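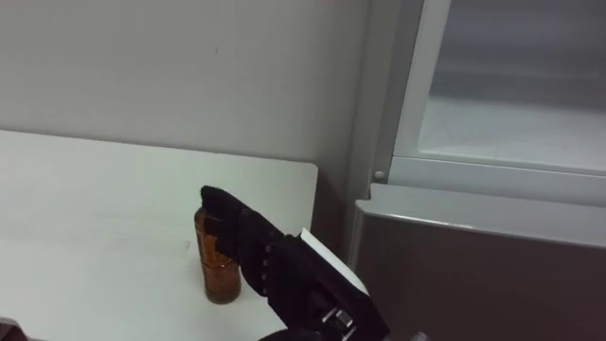 4.2 Does amber glass protect the contents?

The claim that amber glass keeps light-sensitive liquids stable is repeated so often that few papers bother to cite anything for it. We think the evidence for small bottles in ordinary home use is weaker than its reputation.

Figure 3. A small amber glass bottle standing upright on a white tabletop.

The study most often cited in support, Birnell, compared amber and clear bottles under a lamp that ran day and night. Amber did better, as one would expect. But a lamp left on without a break tells us little about a bottle that spends most of its life in a cupboard. The Birkstead survey is closer to real use, with 69 households, yet only 32 of them returned their bottles at the end, and the authors treat the missing ones as if they had been lost at random. We see no grounds for that. People who finish a bottle quickly have nothing to send back.

Obradović and Zema reported a clear benefit after 10 weeks on an open shelf. Their clear bottles, however, had a different closure from their amber ones, and the paper does not say whether the closures were tested separately. Air getting in past a poor seal could produce the same loss. Until the two effects are pulled apart, the result cannot be credited to the color of the glass.

Of the studies we reviewed, only 2 recorded how often the bottles were opened. Both found that opening mattered more than shelf position, although neither was designed to test this and the samples were small. We therefore leave glass color out of the main model and return to it in Section 5, where the closure data are discussed.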